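The Drawer Under the TV
Stedus House residents' newsletter, July

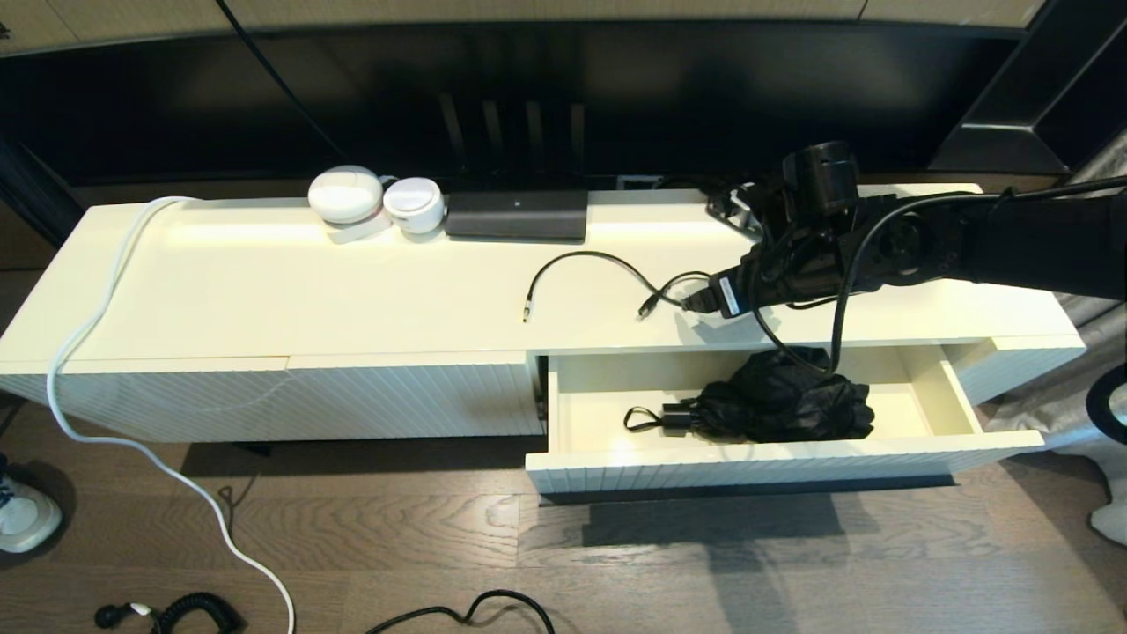 Cables first, everything else later

OK so this month's tidying column is cables. I promised kitchens. Kitchens will have to wait, I have been on my knees in front of TV cabinets for most of the month and I want to get it all down before I forget which ones worked.

For anyone new in the building: every month one of us writes up a small household job, and people drop replies in the box by the mailboxes or just stop me on the stairs. Last time was shoe racks. Got more mail about shoe racks than about the water being off, so clearly there's an appetite.

Why the TV cabinet. It's where cables go to pile up. Long low top, big screen behind, a couple of white gadgets on the left and a flat black box with its one little light next to them, and then a cable lying in a loop across the middle that belongs to something. To what? Exactly. Drawer open, in it goes, drawer shut. Done until the next time you need it, and then you're pulling out a knot the size of a cabbage.

I'm as bad as anyone. My own drawer had 4 chargers in it for phones I don't own any more.

What goes in the drawer and what stays out

Stays out: anything plugged in and working. Router, the TV power, whatever feeds the black box. Push those to the back, near the outlet or the hole in the cabinet if you have one. Let them run along the back edge and leave them be. Don't pull them tight. A bit of slack at the back is fine, you don't see it when you're sitting down.

Goes in: the short charging cable you use every few days, the spare with the right plug, the one the guests always ask for.

Goes away altogether: doubles, frayed ones, the ones with a plug that fits nothing. The basement has a box for old electrical bits, on the shelf left of the bikes. Please not in the paper bin. Somebody put an extension cord in the paper bin in spring and we had words on the notice board about it.

If you can't decide on one, there's the jar. I have a jar. Mystery cables go in the jar with the month written on a bit of paper, and if I haven't gone looking by winter they go down to the basement. So far I have gone looking once, and it wasn't in there.

How to do it, quick version

Clear the top of the cabinet first. Remote, coasters, candles, mail, all of it on the sofa.

Pull the drawer right out, as far as it goes, and empty it onto a towel. Wipe the inside. Pale drawers show every crumb and mine had a whole winter in it.

Unplug nothing yet! Follow each cable with your hand from one end to the other before you touch a plug. I skipped this and took out our internet in the middle of my daughter's call with her landlord. She was not pleased. He wasn't either.

Label at the plug end. More on labels further down, people have opinions.

Coil loosely, a circle about as wide as your hand. Don't wrap around your fingers and don't fold it sharp where the cable meets the plug, that's the part that goes first. Loose loop, tie in the middle, lay it flat. If it springs open, turn it over and coil it the other way, most cables have a way they want to go.

Lay the coils side by side, not on top of each other. If they don't fit side by side then you have too many, see the jar.

Put the drawer back, and put back on top only what needs to be there. Half my candles never made it back from the sofa.

Labels

Blue and white stickers, masking tape, bread bag clips, the plastic tags Westum sells by the checkout — all have been tried in this building in the past few weeks. My notes:

Masking tape is good for a month and then the end lifts and collects fluff. Fine for sorting day. Don't expect it to last.

Bread clips are free and you can write on them, and they snap on in a second. They also snap off in a second. Found two of mine in the vacuum.

A folded sticker, wrapped so it makes a little flag, is what I've ended up with. Write on both sides. Use a proper marker, ballpoint rubs off. Write what it's FOR and not what it is. "Speaker, bedroom" tells you something, "black cable" doesn't.

Boris Halás on the third floor uses colors only, no words, one color per room. He swears by it. His wife came down separately to tell me she has no idea what any of the colors mean.

Ties

Velcro strips are the best by a long way. Cut them shorter than you think. Rubber bands go sticky in a warm drawer and leave marks, and a cabinet under a TV does get warm. Twist ties off the bread work, though the wire pokes out of the end sooner or later. Hair ties are fine if you have daughters.

Don't use the plastic zip ties for anything you want to unplug again. You'll be going at it with scissors next to a live cable and I don't want to read about it in here.

Dividers

You don't need to buy any. Small boxes with the lids off, cut down to the height of the drawer. Measure the inside of the drawer, not the front, the front is always taller. I made mine from tea boxes and a shoe box lid and it took one evening with the radio on. If you want the bought sort, the Sandhu shop on the corner has white trays in three sizes, and they'll let you take one home to try as long as you bring it back clean. I asked.

The middle size went into my drawer with a finger's width left over on the side, and I've put the flashlight in there.

Those grooved fronts

Several of you asked about cleaning ridged drawer fronts, it seems we all bought the same kind of furniture in the same year. Glossy top, grooves on the front, looks great in the store. Then the dust gets into the grooves.

What works for me: dry first. Soft paintbrush, the wide kind, brush along the grooves and not across. If yours run on the diagonal then follow the diagonal, start high and finish low so the dust falls out at the bottom. Then a cloth barely damp, same direction. Then dry cloth. No scouring sponge anywhere near it. The glossy top too, just a soft cloth, and lift things, don't slide them. There is a scratch on mine in the exact shape of a sliding candle holder.

And the screen gets a dry cloth with the TV off. You see the dust much better when it's black anyway.

While the drawer is open

Check underneath it. Take it off the runners if it comes off easily, if it doesn't then leave it alone. Under mine was a remote battery cover that we have been taping over since last summer, one earring, and a Fendano loyalty card with 391 points on it. You need 400 for the free coffee. So I am nine points from a coffee and will be reporting back.

Replies from last month

Shoe racks, then. A reader on the ground floor writes that newspaper under the boots is better than the rubber tray I recommended, you just swap it out when it's dirty. Fair point, but I've stopped getting a newspaper.

Another says that my measurements for the hall rack were wrong and it blocks the meter cupboard. She's right. I had the depth and width the wrong way round. If you built it from my drawing, turn it ninety degrees and it should clear the door. Sorry to all of you and especialy to number 12.

The rack left in the entrance with "free" on it has been taken, thank you, whoever.

Swap table

Will be in the laundry room again this month, from four in the afternoon. Bring cables you don't need, take one you do. Please label them, even if the label just says "no idea". Last time we had a very nice long one that everyone wanted and no one knew what it did.

Wanted so far: a longer lead for a floor lamp (second floor, the couple with the twins), and any small white tray to go under a router. Offered so far: a whole bag from me, velcro strips already cut, and one drawer divider in the wrong size.

Could the person who borrowed the good scissors from the laundry room bring them back before then. Orange handles.

Next month

Kitchens. I mean it this time. Drawer next to the stove, the one with the whisk that stops it opening. Send me your worst ones, notes in the box or under my door, and say if you mind your floor being mentioned. If you've got a good way of storing lids I want to hear from you first, becuase I have nothing.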